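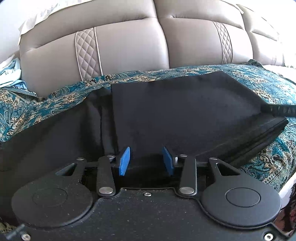

Search this site Search

Plarkero Brake Components — Building 4
Monthly Safety Walk, Caliper Assembly and Test
Apr 14, 2018
Inspector: Brijesh Ahuja
Area lead: Clementina Salgado

Ratings: S = satisfactory, A = action needed, N = not applicable.

Section 1. Aisles and exits

1.1 Exit doors open fully and latch. S
1.2 Forklift lane markings readable. A
Comment: Yellow line worn through at the turn by receiving. Repaint before the March layout drawing is reissued.
1.3 Fire extinguishers tagged and unblocked. A
Comment: Pallet of housings parked in front of the unit at column 14. Moved during the walk. Same finding last month.

Section 2. Presses

2.1 Light curtains stop the ram when broken. S
2.2 Two-hand controls tested at each station. S
Comment: Station 3 buttons stick slightly. Stop function not affected. Work order opened with A. Calado.
2.3 Guards fastened with all bolts. A
Comment: One bolt missing, rear guard, bushing press. Press locked out until replaced.

Section 3. Pressure test benches

3.1 Hoses free of cuts and bulges. S
3.2 Relief valve calibration in date. S
3.3 Shields closed before the bench will pressurize. A
Comment: Bench 2 ran to 300 psi with the shield switch taped down. Tape removed, bench tagged out. Mendeser service to check the switch — the part has been replaced once already.
3.4 Fluid spill kit stocked. S
Comment: Absorbent pads low but above minimum.
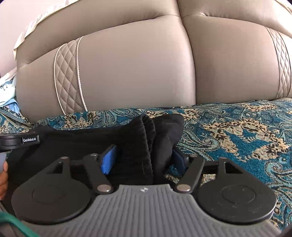 Section 4. Chemical storage

4.1 Containers labeled. S
4.2 Data sheets at point of use. A
Comment: Sheet for Nasilon assembly grease is an old revision. Albertina Amaral to print the current one.
4.3 Flammables cabinet self-closes. S

Section 5. Electrical

5.1 Panels clear for three feet. S
5.2 Cords undamaged. S
5.3 Temporary wiring removed. N

Open items go to C. Salgado. Items 2.3 and 3.3 must be closed before the equipment is returned to service. Others are due by the next walk.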